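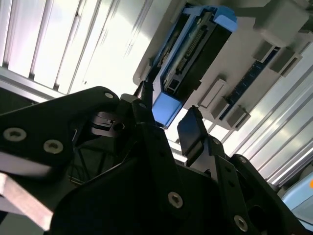
Rozīte team notebook, November
Student project, Plulville workshop
Start 14:10, end 18:40

Plan for today was three things: module approach with the new wrist angle, the grey board again, and if time remains, the power cable in the desktop computer. Time remained, but not much.

Before start
Homed the arm, checked the emergency stop, checked the finger screws with the small hex key. One screw on the right finger was a little loose again. I have put a drop of thread locker on it and we must wait until tomorrow before we can say if it holds. Please do not open this screw without need.

The program version is the one from the last entry with one change: the approach speed near the object is now a parameter and no longer written in three different places. If you find a fourth place, tell me.

Module with the blue frame
The old approach came straight to the module, and the fingers met the latches beside it before they met the thing we want. Now we come from lower and let only one finger touch first, at the end of the blue frame. The second finger stays back and closes later. The idea was from our discussion on the stairs, so I cannot say whose it was.

First tries were poor. The wrist view is good when the gripper is far and becomes bad when it is near, as our own finger then hides the corner we are looking for. We solved this only partly. The position is measured once, at a distance of 192 mm, and after this point the arm moves without looking. It is a blind move, but a short one, and it is better than correcting from a picture in which the corner is not visible.

Grip force was set to 7 N. With more force the frame bends and springs back, with less the finger slides along it. I would like to measure this properly with the scale, not by feeling. The gripper's own force number is not to be trusted at the low end, we saw this already in the first week.

Contact at the lower end of the frame is now repeatable enough that I stopped writing each attempt. The closing of the second finger is not. It arrives a little too far to the side. I think the offset is in our finger model and not in the arm, as the error turns together with the wrist.

Grey board
This is the board with the narrow upright slots and the square sockets that we use for the alignment exercise. The Culdale rules say that the robot must find the board itself, from any start position inside the marked area. Until now we cheated a bit and always started from the same place.

Today we moved the start position by hand and let it search. The search finds the board outline well. What it does not find well is which socket is which. The hollow ones look all the same to it, and the solid block in the middle row sometimes makes a shadow that the program takes for an opening. Grey on grey is difficult. The ribbed metal wall behind also gives reflections, and when the ceiling lamps are all on, the edge detection draws many vertical lines that have nothing to do with the board.

Things we tried, in this order:
1. Exposure lower. Reflections weaker, but the slots disappear too.
2. Ignore everything outside the board outline. Simple and it helps a lot, we should have done this first.
3. Use the upright slots as reference in place of the sockets. They are only on the left half, so the board cannot be confused with its own mirror image. Works best of all.

Number 3 stays in the program. One question for the organisers in Culdale: is the board in the competition always mounted the same way up? I did not find it in the rules. If it can be rotated, number 3 needs more work. 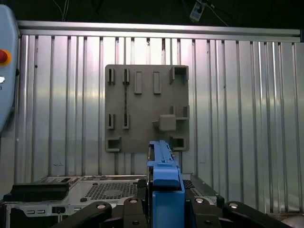 Desktop computer, power cable
This is the part for Jidero. As a reminder for the new members, Jidero is the name of our second task, the one where the robot must help a person to take an old computer apart. The person may hold the case and may speak, but the robot must do the pulling.

We began at 17:00, which was too late. The side was already off from last time. The fingers have to go down between the drive cage and the bundle of coloured wires and take hold of the connector, not of the wires. On the screen it sounds easy. In the case there is very little room, and the wires are stiff and push back against the fingers.

The first problem was the case itself. It is light, and when the gripper touches something the whole case wants to move away. One of us kept a hand at the front edge, the rules allow this.
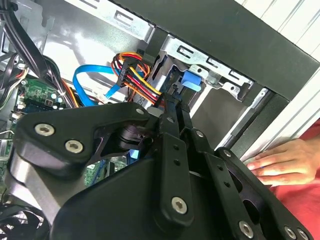 A hand near the gripper also means reduced speed, so for this task the limit in the settings is 300 mm per minute and must remain there. Another person stands at the emergency stop for the complete time. This is agreed with the workshop and is not a matter for discussion, also when we are in a hurry. Sleeves are to be kept away from the linkage when it opens, it opens wider than one thinks.

The second problem is that the fingers close nicely together but the tips are smooth. On the black connector they slip. We tried a piece of rubber tape on one tip and it was better for the first pull, then the tape rolled up. I would propose a thin printed sleeve with small teeth, to push over the tip. It cannot be thick, or we lose the little room which we have beside the cage.

Result for today: the connector moved a bit and did not come out. The arm stopped itself once on overload, I restarted it and we continued with smaller steps, a small pull and then a small tilt to the other side, like one does by hand. This looks promising, but at 18:20 we had to start cleaning up.

The blue data cable is a separate matter. It lies in the way of the camera more than in the way of the fingers. We leave it for now.

Log and files
Recordings are in the shared folder under the month, sorted by task. The folder is now over 700 files and we should delete the tries where only the lamp was tested. I have not deleted anything today.

To do before next time
– check the screw with the thread locker
– measure the real grip force with the scale, several settings
– draw the toothed sleeve, print two thicknesses
– correct the side offset in the finger model, then repeat the module with the second finger
– write to Culdale about the board orientation
– start with the computer, and do the board last

The key for the cabinet is back on its hook. The charger of the laptop is missing, if somebody has taken it home please bring it.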